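Home Course Notes Timetable Workshop Contact

Skernovside Technical College
Robot Maintenance, Unit 13
Handout: Setting up and looking after a two-armed laundry robot

These notes go with the bedroom cell. Read them before your first turn on the machine and bring them with you. The written check at the end of the unit covers the daily check, homing, the hand service and the cable run.

1. What the cell is

The cell is one robot with two arms and two five-fingered hands, working beside a made-up bed. Its job is to pick clothes off the bed, straighten them and fold them. The arms and the base are by Zondance. The hands are Jodby hands and are bought in separately, so they have their own manual and their own spares drawer. The control software is called Cha. When you write up a fault, say which of the three it belongs to. "Robot stopped" is no use to the next group.

2. Before power on

Walk round the base and look at the floor. Pick up socks, pens, tie wraps and anything else that could get under the base or be dragged by a cable.

Check that the emergency stop is within reach of the person at the desk. Press it, twist it out, press it again. Leave it pressed until everybody is outside the tape.

Look at each wrist. The sensor bracket should be tight on the silver section with no play. Hold the bracket and try to turn it. If it moves, the hand position reported to Cha will be wrong and there is no point going further. Two screws hold the clamp. Tighten them a quarter turn each, one then the other, until the bracket stops moving. Do not use the long key. We have stripped one clamp already that way.

The pins on the bracket bend easily. Never lift an arm by them.

3. Homing

Release the stop and start Cha. The arms home one joint at a time, starting at the shoulder. Homing takes up to 27 seconds for each arm. The left goes first.

If an arm stops part way and the screen shows code 626, the joint has not found its mark. Press the stop, move the arm by hand a little way back from where it stuck, and home again. If it gives 626 a second time, leave it and fetch a member of staff. The usual cause is a dirty ring joint, and cleaning one means taking the cover off, which students do not do alone.

4. Setting the bed height

The mattress has to be where Cha thinks it is. If it is lower, the fingers close on air. If it is higher, they press into the sheet and pick up bedding along with the shirt.

Run the touch routine at the near corner and at the middle of the mattress. Write both readings in the log. Do it again after the sheets are changed. A thicker sheet makes a difference, and a badly tucked one makes a bigger difference — pull the side panel down smooth before you start.

5. Grip 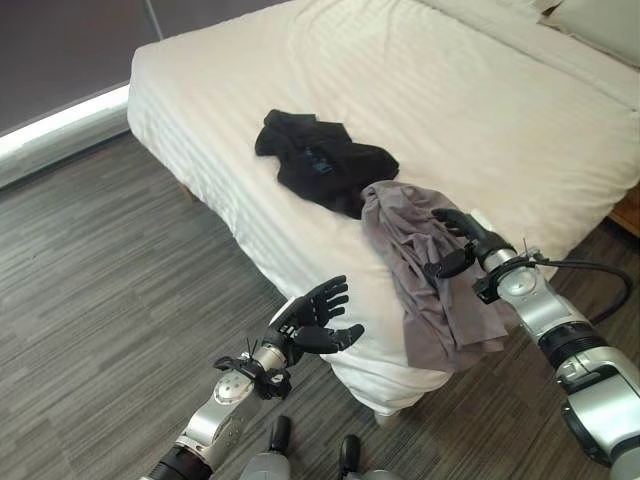 Reynaldo Bañez
Instructor, robot maintenance

The right hand has the grey garment near its top, with the fingers curled over the cloth and the thumb pressing from the side. Cloth held like this can be lifted without being pinched at one point. The rest of the garment is hanging over the side of the bed, so watch the load figure on that arm when you practise the same hold. Hanging cloth pulls, and it swings once the arm moves.

The left hand is open with the palm up. In the ready position all five fingers should spread evenly. A finger that lags or sits lower than its neighbours needs its tendon tension looked at. Use the setting sheet for the Jodby hand and change one finger at a time.

Note also how close the hands are to the bedding. Grease on a finger joint ends up on the sheet. Wipe the fingers with a dry cloth before each session and use the dry lubricant only.

6. The cable at the right wrist

It leaves the wrist in a loop. The loop is needed so that the wrist can turn both ways, but it must not be so long that it catches on the bed frame. With the arm stretched out, turn the wrist slowly from one end of its travel to the other and watch the cable all the way. It should never go tight. Feel along it for flat spots and check the plug at the wrist end.

If you have to re-tie it, leave the tie loose enough to slide a pencil through.

7. Shutting down

Open both hands and let go of any clothing. Send the arms to park, wait for the brakes to click, then press the stop. Cha can be closed after that.

Fill in the log: hours run, bed readings, any codes, anything tightened. The hands are due a full service every 14 running hours, and the log is how we know when that is.

Spare fingers are in the drawer marked Jodby. Sign for what you take.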